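Trarmont Neighborhood Supper Club
Notes from the November 19, 2020 meeting

I'm taking the minutes again, so blame me (Anneli) for the spelling. Wanda, Ximena, Halldóra and Gunārs all made it, and Gunārs brought the cardamom buns, bless him.

1. Last month's notes
Approved once Halldóra got her correction in. She offered to lend us the soup kettle, not to give it away. Sorry, Halldóra!

2. Money
We have $400 in the account. Wanda wants $1,000 before we sign anything for the kitchen on Pasedbridge Road, and the rest of us grumbled and then agreed. Ximena will ask Oda Bakery if they'd match whatever we make on the pie sale.

3. Winter menu
This took forever. We're doing lentil soup, rye bread and some kind of apple thing (crumble or cake, we went back and forth and I stopped writing it down). Gunārs made a long case for pickled herring. It lost, four votes to one, but he can bring a jar for his own table.

4. Tables and linens
Wanda would like plain white on every table this time and no more paper with snowmen on it. Bread goes out in baskets, one to a table, and I'm all for it, I love a dark woven basket against a white cloth.
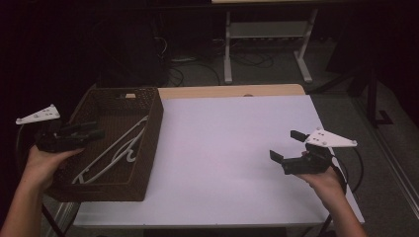
5. Pickup orders
Plenty of our regulars would still like to eat at home, so we'll keep the pickup window open for 2 hours. Halldóra will run it. Orders are capped at 6 meals per household, and please label the lids, not the bowls!

6. Anything else
Ximena still has somebody's blue casserole dish from the Plustari potluck. Claim it or she's keeping it. Gunārs will call about the oven at Pasedbridge Road and let us all know by email.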